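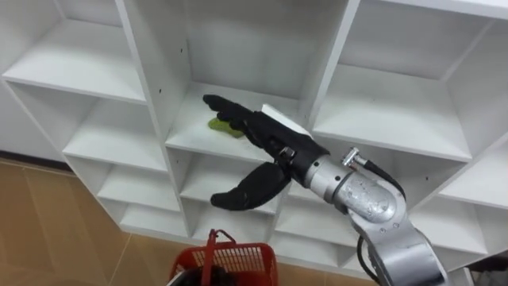
White cube shelving, open squares

Cube shelf leaning forward on a tiled floor – what do I do?
Asked in Furniture and Storage, May 29, 2026

Hi all, first post so please be gentle. We moved into a rental in Wadura in December and I bought a big white cube unit for the spare bedroom, the Tranlow one, flat packed, 139 dollars. It went together fine (bit of swearing) but now it's up against the wall the top leans out towards the room. I measured 14 mm between the wall and the top back edge, and it touches at the skirting. My landlord isn't keen on holes. Can I just wedge something under the front, or is it going to come down on somebody one day?

2 answers

Brannigan_shed
Welcome! You've very likely got a bit of skirting board pushing the bottom out, plus a floor that falls away from the wall, and both are terribly common, so don't go blaming your building skills. Start by emptying the unit and putting a spirit level on top, front to back. Then slide plastic packers under the front edge, one at each upright, until the bubble sits in the middle.
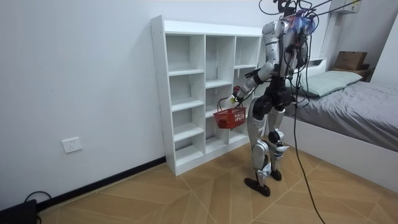 Don't use folded cardboard, it squashes down over a few weeks and you'll be back where you started. Once it's level you'll still have a gap at the top, and you can screw a strip of timber along the back of the unit, up high, to fill it. Then please do ask about the holes again. I wrote to my agent and offered to fill and paint when I left, and had a yes by the next morning. Two brackets into the studs is all it takes – the little holes fill beautifully. Heavy books and games go in the bottom row, jumpers and light things up top.

rustetti44
I used the sticky straps on mine, no holes. They held ok but took a fair bit of paint off when I moved out, so maybe not if you want your bond back. Agree about the packers, any colour will do, you can trim them with a Stanley knife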